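# Two-handed handover: gallery and notes from the Eltlow bench

This page goes with our work on handing objects between two grippers. The method is called Fludenard. It learns when the holding side should let go, using demonstrations recorded with hand-held grippers and no robot arm. The full write-up is kept separately. Most people who ask us about the project want to know what the set-up looks like and what we got out of it, so this page sticks to that.

Last updated 9 September 2022.

## The task

One gripper holds an object. A second gripper comes in, takes hold, and the first one opens. People do this all day without thinking about it. For a pair of machines the hard part is the short stretch when both sides have the object. If the first side opens too early, the object drops or swings. If it opens too late, the two sides pull against each other and the object slips in the pads or gets squashed.

Earlier work at Jistcombe used a fixed delay: the second gripper closed, a timer ran, the first gripper opened. That was fine for blocks and poor for anything that flexes. Plastic bottles were the worst. A bottle gives a little when the second pair of pads arrives, and the fixed timer has no way of knowing how much.

## Recording

Demonstrations were collected with the grippers held in the hand, one person to each side or one person working both. Each tool carries its own camera, so what the model is given later is close to what the person's tool was facing at the time. We recorded 501 handovers in March and kept all of them, including the ones that went badly. A dropped object is useful as long as it is marked as dropped.

People were asked to work at whatever speed felt comfortable. Early on we had asked them to slow down, and the recordings came out stiff, with long pauses before every release. The model copied the pauses. We threw out that first batch and started again, so it is not part of the 501.
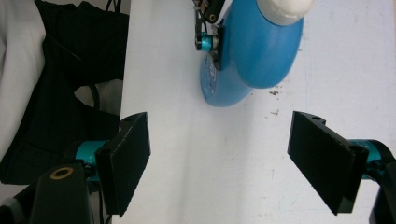 The receiving side is always recorded with the pads starting open. How far open was left to the person. Some opened the tool right up every time and others matched it to the object, and both habits are in the data. We did try setting the opening by rule, but people then spent their attention on the rule and their approach angles got worse.

Objects in the full set were ordinary household things: bottles, tubs, sponges, a few wooden blocks and some folded cloth. Thin-walled plastic makes up the largest share, as that was where the old timer fell down.

## Labelling

Each recording is split into four parts: approach, first touch, shared hold and release. Approach ends when either pad meets the object. Shared hold runs from the moment the second pair of pads is closed until the first pair starts to open.

The labels were done by hand from the recordings, then checked against the finger motor readings. The two mostly agreed. Where they didn't, the motor reading was used for the start of the release and the hand label for first touch. The motors are slow to show a light touch, and a person looking at the recording usually catches it sooner.

Folded cloth gave the most trouble. It is hard to say when a pad has really met a loose fold, and two people labelling the same clip would often give different answers. We left those clips in but gave them less weight in training.

## What the model learns

The model takes a short run of camera frames from both sides plus the finger positions, and gives one number: how ready the holding side is to let go. Release starts when that number stays above a set level for several frames in a row. There is no model of the object and no force sensor.

Using several frames in a row matters more than we expected. With a single frame, shadows passing over the pads were enough to set off an early release – this happened often under the lamps at Jistcombe, and less at Eltlow where the light is more even.

## Results

We ran 200 test handovers on each method, with objects that had not been used in training. Fludenard dropped 30 of them. The fixed timer, run on the same objects in the same order, dropped more than twice that many, and most of the difference was in the bottles. On blocks the two methods were close enough that we would not claim anything.

Nearly all the drops with Fludenard fell into two groups. In the first, the receiving pads closed on a rounded end and slid off as soon as they took the weight. Release timing can't fix that, as the grip was poor before the release began. In the second, one camera had its view of the pads blocked by the other tool, and the readiness number wandered.

Training length made less difference than the mix of objects. Going past 2,000 training steps did nothing useful, and leaving the bottles out made the cloth results worse as well. We don't have a good account of why.

## Limits

- Both sides have to be nearly still during the shared hold. Handovers on the move are not covered.
- Full or part-full bottles were not tested.
- All tests were done over a table. A drop was counted when the object left both sets of pads, no matter how short the fall.
- The release level was set once and not tuned for each object.

## Files

The labelled recordings and the training code are in the Rengifo archive under the project name. The labels are plain text, one file per recording, with times given from the start of the clip. The rejected slow batch is in its own folder. Please don't mix it in with the rest – the file names look alike, and the only marker is the folder they sit in.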